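**Handheld Gripper Kit Evaluation — Interim Progress Report**

Prepared for: Ilaria Sorrentino, Pramanik
Prepared by: Ilse Lenz, Sterach
Date: March 25, 2018
Period covered: weeks 1 to 8 of the evaluation

## 1. Status

The evaluation of the Zukbridge handheld gripper kit is on schedule. The bench checks and the single-hand tasks are closed. The garment tasks are open and will carry over into the next period. No change to the budget is requested.

The question set out in the grant agreement is whether the kit can be used to record cloth-handling demonstrations at a quality that Viltano can train on, without a robot on site during recording. The findings below apply to the kit as supplied. No parts have been modified.

## 2. Work completed

**2.1 Bench checks.** Jaw travel, jaw alignment and trigger return were measured on each unit before use and again at the end of February. Alignment stayed within the supplier's tolerance on all units except one, which was re-shimmed by the supplier and returned after 3 days.

**2.2 Single-hand tasks.** Pick, place and drag tasks with rigid objects were completed with two operators. The success rate was high enough that we stopped early and moved the remaining hours to cloth, as agreed by phone.

**2.3 Garment tasks.** Recording has started with T-shirts and other light cotton items on a bed-height surface. The task sequence is grasp, lift, spread, fold and release. To date 39 sessions have been recorded, of which 7 were rejected during review. Rejections fall into two groups:

- tracking loss when a unit was turned too far toward the operator's body
- fabric covering the tip camera for most of the grasp

Changes to the operator instructions have reduced the first group. The second depends on garment size and we do not expect it to go away entirely. 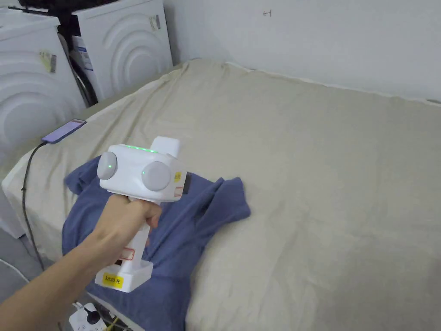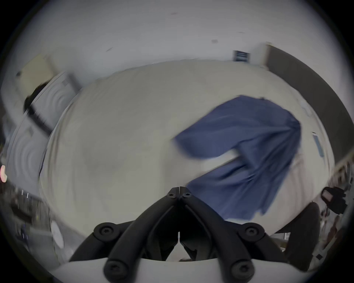
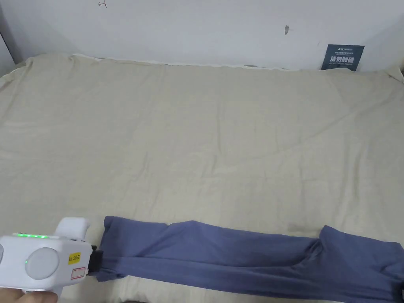 *Figures 1–3. Garment task on the bed surface, blue item. Figure 2 is the view from a gripper camera.*

## 3. Findings on the kit

**Handling.** The upright handle is comfortable for short sessions. Both operators reported wrist fatigue when the unit was held level for long folds. The weight sits high, in the head, and a lower balance point would help. We have passed this to the supplier.

**Jaws.** The black jaws hold a single layer of cotton well. Two layers are held reliably only if the edge is taken square. Picking one layer off another is the weakest result so far — operators often need a second attempt, and the second attempt has to be trimmed or labeled before the data is useful.

**Tip camera.** The wide view keeps the jaws and the surrounding work surface in the same image, and Viltano confirmed that this is what its training code expects. Fast arm movement produces motion blur in the background and in the fabric. Blur of this kind was accepted in review as long as the jaw tips and the grasp point could be followed. A shorter exposure setting is available but needs more light than the recording room now has.

**Status lights.** The green indicators on the head can be read at arm's length. The supplied manual does not list all of the blink patterns. We have asked for a full table.

**Labeling.** Left-hand units carry a yellow sticker with the kit number and the character 左. This is clear enough in use. We recommend that the same marking be repeated in the file names, where left and right are now told apart only by serial number. One mix-up was found and corrected in review.

## 4. Open issues

| Issue | Owner | State |
|---|---|---|
| Full table of indicator patterns | Zukbridge | Requested |
| Left/right marking in file names | Zukbridge | Accepted, no release date |
| Additional lighting in recording room | Sterach | Quote received |
| Review criteria for repeated grasps | Viltano | Draft in circulation |

## 5. Plan for the next period

Recording continues with long-sleeved items and towels. A third operator will be trained using the written instructions only, so that we can judge whether they are sufficient without a demonstration. Shorter exposure will be tested once the lights are in.

The supplier has offered an updated jaw insert with a softer contact face. We propose to test it on one pair of units and keep the others unchanged for comparison. Please confirm that this falls within the present scope — if it does not, the test can be moved to the follow-on proposal.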